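Robótica e trabalho | Opinião
Última atualização: setembro
37 partilhas · 8 comentários

Quem ensina o robô devia assinar o que ensinou

Passei boa parte do verão a ver pessoas a mostrar tarefas a robôs. Não a programar: a mostrar. Uma pessoa segura o braço, ou uns comandos ligados ao braço, faz o gesto e o computador grava. Depois faz outra vez. Na oficina da Nokbridge, onde estive mais tempo, a meta para uma única tarefa era de 4.000 demonstrações, e a tarefa era pegar numa peça pequena e pousá-la noutro sítio.

A minha opinião é simples e não é muito popular entre quem paga estes projetos. O trabalho de demonstração é trabalho qualificado, devia ser pago como tal e devia ficar registado com o nome de quem o fez. Hoje, na maioria dos sítios que conheço, é tratado como introdução de dados. Contratam-se pessoas por turnos, dão-lhes uma manhã de formação e mede-se quantas repetições entregam por hora.

A Edith Urrego trabalhou na Nokbridge como operadora durante a minha estadia. Antes disso passou anos numa linha de embalagem em Dakville. Explicou-me que a primeira coisa que teve de desaprender foi a pressa. Na linha, a mão vai à frente dos olhos. Com os comandos, isso resulta mal: o braço chega atrasado em relação à mão, pouco, mas o suficiente para bater na borda de uma caixa ou empurrar a peça que se queria agarrar. Ela passou a parar um instante antes de fechar os dedos da garra. Não estava no manual. Umas semanas depois, dois colegas faziam a mesma pausa, porque a tinham visto fazer.

Essa pausa entrou nos dados. Se o robô vier a trabalhar bem, uma parte disso virá dali, e não haverá sítio nenhum onde se possa ler que foi a Edith que a inventou. 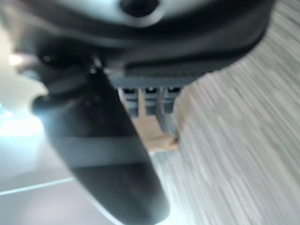 O argumento habitual contra o que defendo é que o operador só mexe as mãos e que a inteligência está no modelo. Percebo de onde vem. Quem vê uma demonstração de fora vê uma pessoa sentada a mover um braço devagar, e parece fácil. Vista da garra, a coisa muda. A câmara está tão perto que a própria garra ocupa boa parte da imagem, o dedo preto atravessa-a quase toda, e o movimento borra o resto. Do objeto bege, preso ou quase entre as partes da garra, sobra um canto e uma aresta. É com imagens assim que o modelo tem de aprender onde está a coisa e quando fechar. Um operador que acelera na aproximação produz mais borrão no momento que interessa. Um que aborda a peça por outro lado pode deixá-la à vista durante mais tempo. São decisões, e são tomadas por alguém, muitas vezes por minuto.

Há quem responda que a quantidade resolve. Com demonstrações suficientes, as más diluem-se nas boas. Em parte é verdade, mas só em parte. O Kruger, o projeto interno da Nokbridge que me deixaram acompanhar, começou com um conjunto de 2.200 gravações feitas depressa, por muita gente, com instruções de meia página. O braço aprendeu a hesitar. Aproximava-se da peça, recuava, aproximava-se outra vez. Quando foram ver as gravações, encontraram lá a hesitação: operadores novos, a corrigir a posição duas e três vezes antes de agarrar. O robô tinha aprendido o que lhe mostraram. Refizeram tudo numa escala menor, com 100 gravações de três pessoas experientes, para comparar, e o recuo desapareceu quase por completo. Não digo que isto prove uma lei geral. É um caso, numa oficina, com uma tarefa. Mas a conta do tempo perdido foi paga pela empresa, e teria saído mais barato ouvir as operadoras logo no início.

A Precious Dumlao, que coordenava os turnos, não concorda comigo em tudo e acho justo dizê-lo. Para ela, pôr nomes nas gravações é um risco para os próprios trabalhadores. Se cada demonstração tiver autor, no dia seguinte haverá uma tabela com os melhores e os piores, e alguém na direção vai usá-la para despedir. Já viu isso acontecer com outras métricas, noutro emprego. Disse-me também que muita gente que passa por ali não quer ficar ligada para sempre a um conjunto de dados que depois é vendido, cedido ou junto a outros.

É a objeção mais séria que ouvi e não tenho uma resposta limpa. O que posso dizer é que os registos já existem. O programa que grava sabe quem iniciou a sessão, a que horas, quantas tentativas apagou. A vigilância está feita; falta o reconhecimento. Prefiro que se discuta às claras quem pode ver esses registos e para quê, com os operadores na sala, e que cada um possa escolher se o nome aparece ou não. Um crédito que se pode recusar continua a ser um crédito.

Quanto ao dinheiro, a conversa é mais curta. A Govlow, que fornece operadores a várias oficinas da região, paga por repetição aceite. O resultado é previsível. Ninguém experimenta uma aproximação diferente se a experiência pode ser rejeitada e descontada. Ninguém grava um erro seguido da recuperação, que é precisamente o tipo de material que faz falta, porque um robô que só viu acertos não sabe o que fazer quando a peça lhe escorrega. Perguntei a um supervisor se pagavam as recuperações. Disse que não, que essas se deitavam fora.

Pagar à hora custa mais no papel. Obriga também a ter alguém que veja as gravações e fale com quem as fez, em vez de um filtro que aceita ou rejeita. Na Nokbridge acabaram por fazer uma versão disto às quartas-feiras: param o turno uma hora mais cedo e veem juntos algumas sessões, boas e más, no ecrã grande. Assisti a duas dessas reuniões. Na primeira discutiu-se quase só a altura da cadeira, que alterava o ângulo do pulso e portanto o ângulo a que a garra chegava à mesa. Na segunda, um operador mostrou que largava a peça um pouco antes de tocar na superfície, por hábito, e que o braço treinado fazia o mesmo. Passou a pousá-la.

Há ainda a questão de guiar o braço com a mão, diretamente, sem comandos. Muitos engenheiros preferem a operação à distância porque a mão da pessoa não entra na imagem. É uma boa razão técnica. Mas quem tem prática manual costuma ensinar melhor agarrado ao braço, sente o peso e a resistência, e nota logo quando está a forçar. Deixaria a escolha à pessoa, sempre que a tarefa o permita, e não vi ainda nenhuma oficina que o fizesse por regra.

O que peço não é muito. Contratos com o nome da função escrito como deve ser, tempo pago para rever e para falhar, e uma linha na documentação de cada conjunto de dados com quem o fez, se quiser lá estar. A Edith disse-me que quereria. A Precious disse que ia pensar.

Etiquetas: robótica, teleoperação, condições de trabalho, dados de treino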